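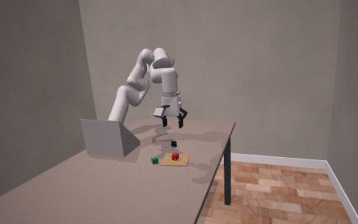 Week 2: Learning to stack and place from simulated demonstrations

Welcome back, everyone. Last week we spent most of our time on what a policy is and how it gets from camera images to arm movements, and a few of you asked (quite rightly!) when we would get to a task you could run for yourselves. So this week we are working with the dice task from the Balska set, a small collection of tabletop tasks that we have used on the Manerdale module for a while now and have grown rather fond of. There are three dice, a red one, a green one and a black one, together with a thin flat board, and the arm is given a short written instruction such as "put the green die on the board".

Why we start in simulation

The plain answer is that you will get things wrong a great many times, and in the simulator a reset costs you a keystroke. It also gives us the true position of every die at every step, so we can score a run without anybody squinting at it. Please do remember, though, that the policy itself never sees those positions. It gets the image, the joint angles and the instruction – nothing else – and if you pass it the die positions by accident your results will look wonderful and mean very little.

The method

We are using plain behaviour cloning, as set out in the Petrenko notes on the reading list. The full set holds 2,353 demonstrations, and for the practical you will train on a smaller share of 400, which should finish comfortably over a lunch break on the lab machines. Each demonstration is a list of image and action pairs, and the network learns to predict the action from the image. Start positions for the dice are drawn afresh for each run, and so is the starting pose of the arm, within limits.

A word about shadows

The arm throws soft shadows over the tabletop, and they shift as it moves. In an earlier version of the exercise we rendered without them, and policies trained that way reached for the black die noticeably less well once shadows were switched on. Do try both settings if you have time, and keep the pair of results for the seminar.

What to hand in

Run your trained policy for 300 steps per attempt, with the gripper open at the start. Report success for each colour separately, and add a paragraph on one failure you found interesting. Save your work in the Zerar folder under your group number.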